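Checking a handle grasp before you add the lift

Pluklow splits a pick into approach, close and lift. Get the first two right in simulation before you write the third. Handles are thin, and a small error in the grasp frame is hard to spot once the arm is moving.

You need Pluklow with the Drumar planner plugin turned on, and the tabletop world loaded.

1. Set the grasp frame on the handle, at its highest point. Do not use the center of the bucket. The default frame sits at the object origin and will send the fingers down inside the rim.

2. Point the tool axis straight down and set the approach distance to 40 mm.

3. Add the bucket body to the collision list but leave the handle out. If the handle stays in, the planner rejects every close move with error 1037.

4. Fix the random seed. We use 30 — any value works as long as you keep it between runs.

5. Plan and run the approach, then pause before the close command. Orbit the view until you can see the fingers and the handle together.
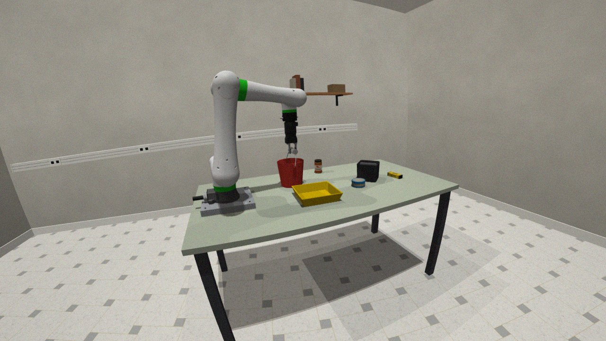
Gripper pointing down at the bucket handle, bucket on the tabletop.

If the fingers are off to one side, adjust the grasp frame and plan again. Leave the joint targets alone, they get overwritten on the next plan.

6. Run the close command and read the finger gap in the state panel. A gap of zero means the fingers missed the wire.

7. Repeat from step 5 with 3 different bucket positions — then save the grasp file and go on to the lift.

Last updated 24/03/2021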